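# Bilyk repair room gets a whole wall of tubes, spools and odds and ends

Sunday, April 21, 2019

The Bilyk neighborhood workshop has a new spare parts shelf, and if you have ever tried to find a replacement spool for something that went out of production before you could drive, you'll want to hear about it!
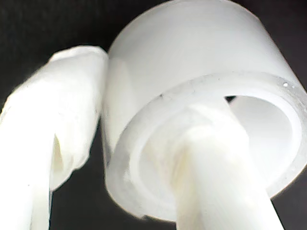

The shelf opened to members last week and holds 183 pieces so far, nearly all of them plastic: tubing, bushings, end caps, rings, reels, and a drawer of stuff that has been labeled "round, unknown" until somebody claims it. Everything came out of basements and garages within walking distance of the workshop, plus two big boxes from Jornetach, the sewing and upholstery shop on the corner, which was clearing its back room before a move.

Solomiia Hutsuliak started the collection in the winter with a single shoebox. She was fixing a neighbor's yarn winder and needed a hollow core with a thick wall, something that wouldn't flex when the yarn went on tight. The hardware store had pipe, but the pipe was too thin. She ended up asking on the members' board, and by the end of the weekend people had dropped off 17 different tubes.

"I only needed one," she said. "But then I had these lovely leftovers, and I couldn't throw them out. Some of them are really nicely made."

She has a point. Pick up a good thick-walled tube and turn it toward the light and the plastic goes milky at the rim, almost like candle wax. A few on the shelf have a step inside the bore, the kind that can stop a rod or a smaller tube from sliding right through, and those are already the favorites. Tymofii Prokopenko took one home for a garden hose reel and was back two days later asking if there was another (there was, but a shade narrower, and he is working on it with tape).

Sorting has been the fun part, at least for those of us who like that kind of thing. The first plan was to go by color, which fell apart when nearly everything came in white. Now the pieces are sorted by the inside measurement. Vlasta Halilović made a set of wooden test plugs on the lathe, each one a little fatter than the last, and you find the right bin by trying plugs until one fits snugly. It's oddly satisfying. Kids who come in with their parents on repair nights have taken it over completely, and they're faster at it than the grown-ups.

Scuffs and scratches are fine. Cracks are another matter, and anything cracked goes in the bin for recycling. Members checking in donations are asked to look along the rim first, under the bench lamp, and then down the inside. Small bubbles in the plastic don't count against a part unless it's going to carry a load, in which case ask Vlasta or Orhun Şimşekoğlu before you use it.

Orhun is also putting together the catalog, a ring binder for now, with a page for each bin and a pencil outline of the rim drawn at full size. You can lay your broken part right on the page and see if it matches! He has finished 30 pages and would love help with the rest. No drawing talent needed, only a sharp pencil and a steady hand.

Parts are free to members for anything being repaired in the workshop. If you're taking one home, leave a note in the binder saying what it's for, and please write down the size of the plug that fit it. Nonmembers can stop by on repair nights and borrow the plugs at the front bench.

The workshop is still looking for larger spools, lids of any kind, and small bins with straight sides that will stack. Please rinse and dry parts before bringing them in, and peel off old labels if they'll come. Metal parts can't be taken yet, though a second shelf is planned for July, once the paint cabinet has been moved to the other side of the door.

Donations can be left with Solomiia during regular open hours.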